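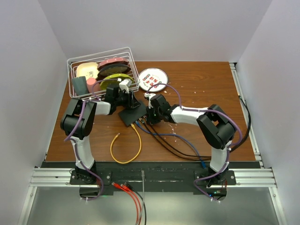
Left arm with its gripper over the front edge of a wire basket

April | Posted by Weerakoon Games

Skiravent

Skiravent is a single-player and cooperative canal simulation for desktop computers. The player runs a waterway authority in a hilly inland district, builds and maintains locks, sets the tolls, and moves freight between towns that do not always want the same things from the water. It is developed by Weerakoon and published by Mavik. The base game includes a campaign, an open mode, and the Joneck map editor.

Water model

Every reach of canal stores a volume, and every lock cycle moves part of that volume downhill. The summit reach has to be refilled from reservoirs, feeder streams, or pumps. If it falls below the draft of a loaded boat, traffic on that reach stops until the level recovers. Leaks are calculated per segment and depend on the lining, the age of the lining, and the ground under it. Clay lining is cheap and fails slowly. Masonry costs more and fails at the joints, usually in winter.

Rain is generated from the climate table of the loaded map and feeds the reservoirs with a delay that depends on slope and land cover. Players who clear woodland above a reservoir get faster filling and more silt. Silt reduces usable volume and is removed with a dredger, which occupies the channel while it works.

The water solver runs on a fixed step and does not depend on the frame rate. Running the game at the fastest time setting gives the same result as the slowest one for the same inputs, so saves can be compared between machines.

Freight and tolls

Each town has a demand list and a supply list. Boats are operated by independent carriers who choose a route by total cost: toll, travel time, and the waiting time recorded at each lock over the previous season. The player does not give orders to boats. Traffic is shaped with tolls, passing places, towpath quality, and lock priority rules.

Priority rules are set per lock and can be combined. Available conditions are cargo type, direction, loaded or empty, carrier, and queue length. A rule that can never be met is flagged in amber in the lock panel. Rules that contradict each other are resolved from the top of the list down.

Campaign

The campaign is a chain of linked districts. Debt, equipment, and carrier reputation move with the player from one district to the next. Water does not, except in the last two, which share a reservoir. A district can be replayed from its starting save without affecting later progress.

Open mode

Open mode uses any campaign map or any map made in Joneck. A map can hold up to 600 locks and 200 carriers. Starting cash, interest rate, climate table, and the first year of operation are set before loading. Disasters can be switched off one at a time. Embankment failure is off by default in open mode and on in the campaign.

Cooperative play

Up to 4 players can share a map over a network connection. Each player holds one or more sections of the waterway and keeps separate accounts. Water released by an upstream player arrives in the next section at the volume and time the solver gives, and disputes about it are left to the players. The host machine runs the solver. If the host leaves, the session is saved and closed. There is no host migration. Voice chat is not included.

Joneck map editor

Joneck is installed with the base game and opens from the main menu. It imports grayscale height maps and writes a single map file. Functions include terrain painting, stream tracing, ground type, town placement, demand curves, and climate tables. The stream tracer needs a continuous downhill path and will stop at the first closed hollow. Fill the hollow or mark it as a lake before running the tracer again.

Maps made with the pre-release editor open in the current version, but their climate tables are reset to the default and have to be entered again.

System requirements

Operating system: 64-bit desktop system
Processor: 4 cores
Graphics: dedicated card with 2 GB of video memory
Input: mouse and keyboard. Controllers are supported for camera movement and time controls only.
Network: required for cooperative play and for shared maps. Not required for the campaign.

Large maps are limited by the processor before the graphics card. Lowering the water surface quality has no effect on solver time. The setting that does is Carrier Route Refresh, found under Simulation.

Saves

Autosave runs at the start of each season and keeps the most recent files in rotation. Manual saves are not limited in number. Save files from cooperative sessions can be opened in open mode, where all sections pass to one account and the debts are added together.

Known issues

Staircase locks with a side pond on the top chamber only may report the wrong water saving in the lock panel. The solver uses the right value. The panel text will be corrected in a later update.

Changing the display language while the toll map is open clears the toll filter.

On maps with more than one summit reach, the pump schedule copies to the first summit only. Set the others by hand.

Contents of the download

Base game, Joneck, printable manual, key binding chart. The soundtrack is sold separately by Mavik.

Comments

Guest
Does the priority list copy between locks or do I have to build it again on every flight? I have a long staircase and it is getting old.

lockside
Right click the rule header, copy, then drag a box over the locks you want. Doesn't work across section boundaries in coop.

puddleclay
Silt is too aggressive in the second district. I left all the woodland standing and still had the dredger out every season. Good game otherwise.

Guest
Check your feeder streams. If one crosses plowed land it brings silt in no matter what the hillside looks like. The manual has it under ground type.

towpath_b
Would like controller support for the toll screen. Playing from the couch is not possible right now.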